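Product Review: Korau Folding Bed Tray and Linen Set
Published 14 Apr 2020

We use cookies to improve your visit. By continuing to browse, you agree to our cookie notice.

The Korau set is sold to student residences and small guesthouses that need bedding able to stand up to frequent washing. It contains a fitted sheet, a flat sheet, two pillowcases and a tray with folding legs. Our office was asked to judge whether the set merits its price of $188, compared with the Plurnwood set now in general use. 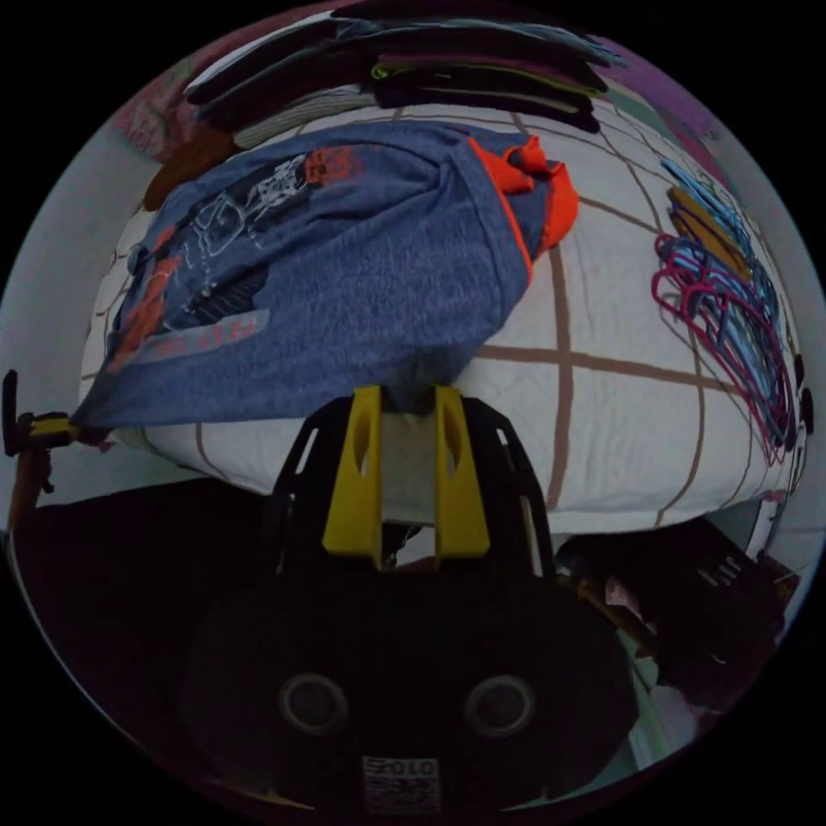 Skukar Residence Services – Furnishings and Supplies Office

The sheets were washed 12 times on a standard cycle and dried at medium heat. Shrinkage was slight, and the fitted sheet still reached all four corners of a twin mattress. The hems held well. One pillowcase came back with a loose seam, which Jeptoo Koech repaired in a few minutes. The fabric wrinkles more than the Plurnwood cotton and should be folded promptly after drying.

The tray is the weaker part of the set. Its legs lock firmly, but the surface scratches easily and the raised edge is too low to stop a cup from sliding. Residents who used it for reading and laptop work were satisfied. Those who ate from it were not.
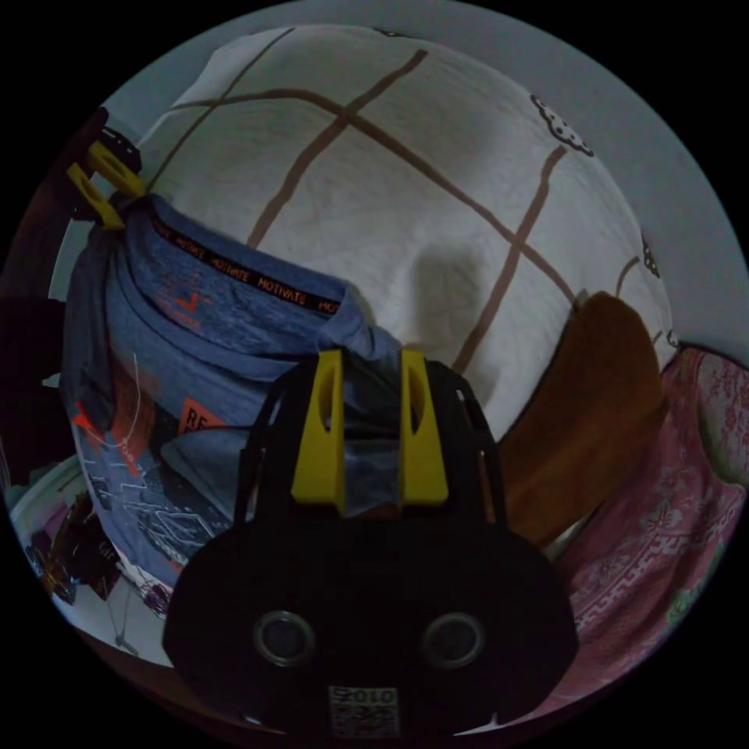

Heathered garment fabric draped over the pillow.

Delivery from the Bakilana warehouse was prompt, and replacement pillowcases may be ordered singly. The tray cannot be bought or returned on its own – a point that Damilola Odukoya has raised with the supplier.

We recommend the linens for rooms with high turnover. Buildings that do not need a tray should wait for the linen-only set, expected in July.

Reviewed by Tatu Masanja and Bakari Nyanda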